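Ticket: Wrist views run behind the arm data in the can-to-tray set
Product: Nukunano recorder
Site: Vulville
Opened: 8 January 2024
Opened by: Brodie Lockyer
Handled by: Cledwyn Maddocks
Priority: Normal
Status: Resolved

Brodie Lockyer wrote:

Hi Cledwyn, and happy new year! I hope you got a proper break. I'm sorry to land on your desk first thing with a long one, but I'd like to put down everything I know so you don't have to drag it out of me.

We're recording demonstrations for the tidy-up task, where the arms pick up drink cans and put them in the green tray. The plan was 900 episodes before we hand the set over to Tijani for training. When I ran the checker over what we had, it flagged 215 of them with "release label does not match view." I figured the checker was being fussy, so I opened a handful and looked for myself, and I'm afraid the checker has a point. The label says the gripper has let go, and in the wrist view at that same timestamp the can is still being held as firmly as you like. 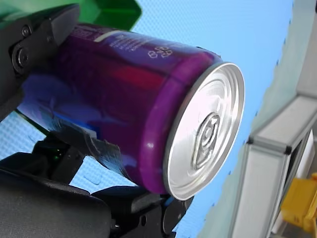 What makes me think this is a recorder problem and has nothing to do with how we're driving the arms is that the gap is so steady. In every flagged episode I opened, the wrist view is 6 frames behind the joint readings. If one of us were just slow on the release I'd expect it to wander all over the place. The overview camera lines up fine with the joints, too, so it seems to be only the wrist cameras that have gone off on their own.

Things I've tried so far, in no very clever order:

Restarted the recorder. No change.
Swapped the cable on the right wrist camera. No change.
Turned off the live preview on the operator screen, thinking it might be eating up bandwidth. No change, though the screen is certainly calmer now.
Recorded a few dry runs with nothing on the mat, only opening and closing the gripper. Same gap.

I haven't touched the arm controller, and I'd rather not unless you tell me to. It took us long enough to get it happy.

Cledwyn Maddocks wrote:

Hi Brodie, happy new year to you too, and please never apologize for a long ticket. I can work with long. It's the ones that say "camera broken" that keep me up at night.

You've already ruled out most of what I'd have asked you to rule out, so thank you for that. A steady gap on one kind of camera makes me wonder which clock the frames are being stamped with. Could you open the session settings, look under Streams, and tell me what it says next to "stamp source" for each camera? While you're in there, please check whether Tivitz is set to upload during recording or after it.

One more thing that would help me a lot is a plain place-in-tray episode with the overview and wrist streams both saved. I'm after the moment when the can is over the tray and the fingers are still closed, as that's where the label starts to matter.
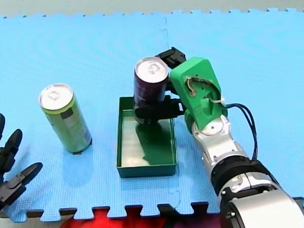

If you can keep the approach slow and hold still for a second before you let go, even better. It gives me a nice flat stretch in the joint data to line everything up against, and I won't have to squint at the graphs quite so hard.

Brodie Lockyer wrote:

Found it, I think, or at least found something odd! The overview camera says "capture." Both wrist cameras say "arrival." I have no memory of changing that, and I asked at this end and got only puzzled faces. Tivitz is set to upload during recording, and I know that one was me, in the fall, when we were short on disk space and I wanted the old sessions gone by morning.

I've run the slow episodes you asked for and they're in the shared folder. I also saved a few wrist views with the gripper open and the tray in sight, in case you want to line up on something that isn't moving.
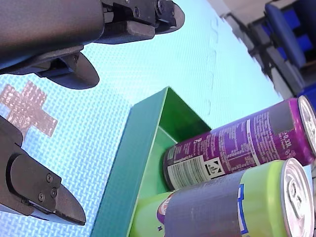 Wrist view, gripper open: both cans on their sides at the tray, tape cross on the mat to the left of it.

Cledwyn Maddocks wrote:

That's the answer, and you found it before I did. With "arrival," each frame gets stamped when the recorder receives it, so any wait in the queue shows up as the camera being late. With Tivitz uploading at the same time, the queue fills to the same level and sits there, and you get your steady gap.

Here is what I'd like you to do:

1. Set "stamp source" to "capture" on both wrist cameras.
2. Set Tivitz to upload after recording.
3. Save the session settings under a new name, so an old profile can't bring "arrival" back.
4. Record 9 short episodes and run the checker on them before you do any more.

Please don't delete the 215. The frames themselves are fine and only the stamps are off. The camera's own capture time is kept in a side file, and I can send you a small script that restamps them from it.

Brodie Lockyer wrote:

All four steps done, and all 9 of the new episodes pass. What a relief.
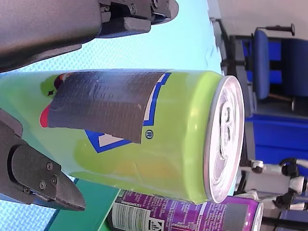
The restamp script went through the old episodes without a complaint, and the checker now comes back clean on the lot. I went back over a sample by eye as well, mostly because I didn't quite trust my own luck. The gray tape on the green can is a real help for that, by the way. It has a lighter fleck near one side and a corner that lifts a little, so I have something to follow from one frame to the next when the rest of the can is mostly shine. The release labels now land where I'd put them by hand.

One small request for whenever you have a minute: could the recorder show a warning when the cameras in a session don't share a stamp source? It would have saved me a good deal of poking at cables.

Cledwyn Maddocks wrote:

Lovely news. I've passed the warning on as a feature request, and I've asked for it to be looked at in time for the February release, though I can't promise it'll make it. I'm closing this ticket now. If the gap comes back, just reply and it will reopen with all of your notes attached.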